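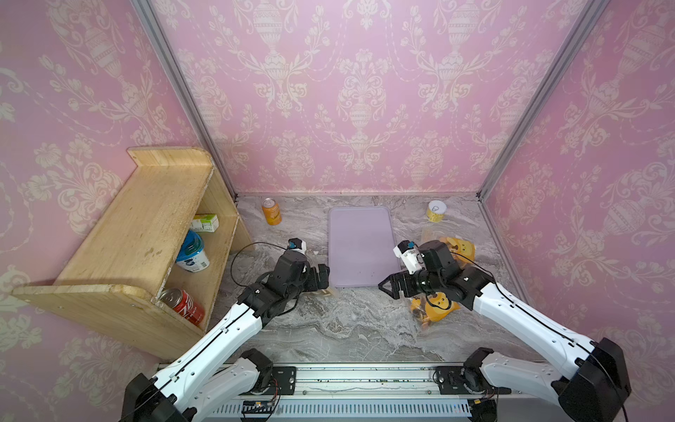
Minutes of the Nosville adventure fiction circle, September 2, 2021. I took notes again, so blame me for the spelling. We started with Randa Bitar's castaway story, "The Jitinley Light," which has grown to 3,065 words and still hasn't gotten anyone off the beach (she knows, she knows!). Most of us loved the storm. The governor's parlor got a cooler reception, mainly for being a blank room with a desk in it. I said she should give it some fussy old wallpaper, pink damask with cream urns and floral garlands, and let the governor's men track sand in under it. Randa wrote that down, or at least she wrote something down.

Next we argued over whether the governor should turn up before the wreck or after. Van der Merwe wants him in the first scene, on the dock, counting out money. I like him better as a voice the sailors complain about until the middle. No agreement, and Randa will try it both ways.

Then my own piece. I read the opening of the Fallovness chapter, 974 words, and got told kindly that the mutiny is over before anybody is mad enough to mutiny. Fair. I'm going to move the business with the water casks up front and cut the cook's dream — I'll miss that dream. Van der Merwe also caught me using "leeward" when I meant "windward," and then I did it again out loud while apologizing. 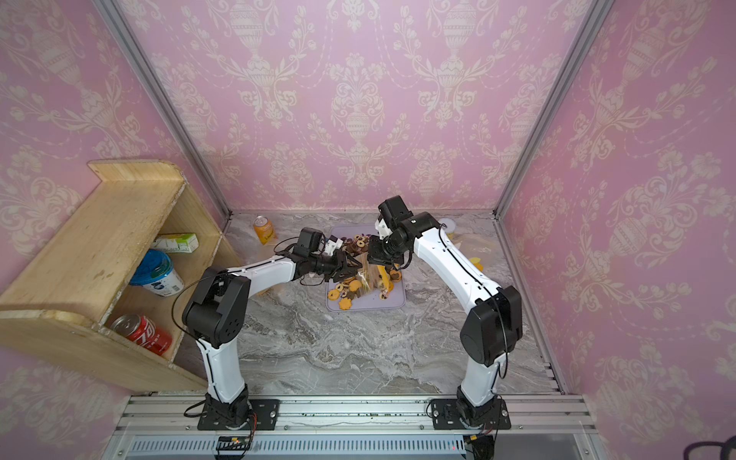

Two robot arms at the lavender tray, pink damask on the walls.

Van der Merwe's flash piece came last. It's 610 words, all of it in a lifeboat, and I wouldn't touch a line except the title. We tossed titles around for way too long. "Short Rations" got two votes, and he doesn't care for it.

The anthology: we still want it out in April. Everybody sends a clean draft to me before our next meeting, double spaced, with your name on the first page. Randa offered to write the introduction and we said yes before she could think it over.

Carried over to next time: whether we allow ghosts, and Randa's two versions of the governor. I have the snack list, and I'm on coffee.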